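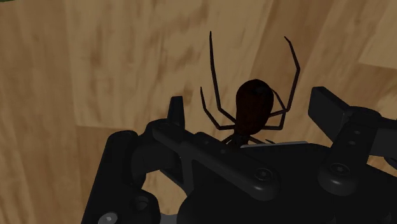 Vellow Grasp Pack: small and awkward shapes

We're really excited about this one! Vellow is a set of simulated grasping tasks seen from the gripper's own view, and the new pack goes after thin, jointed shapes, like a spider with its legs splayed over a wood surface. Grippers trained on boxes and mugs tend to close on the body and forget the legs (ours did, for weeks).

Dorin Pascu's method scores each candidate grasp on the whole outline, legs included, before the jaws move. Over 4000 simulated trials, dropped objects fell from 821 to 132 against our older Brivex planner, with the same gripper model in both.

What you get
Task files and object models
Trained weights from 5 runs
Trial logs, failures included

Runs in the Brultel simulator, September build or later. We haven't tried it on hardware yet, and we'd love to hear from anyone who does.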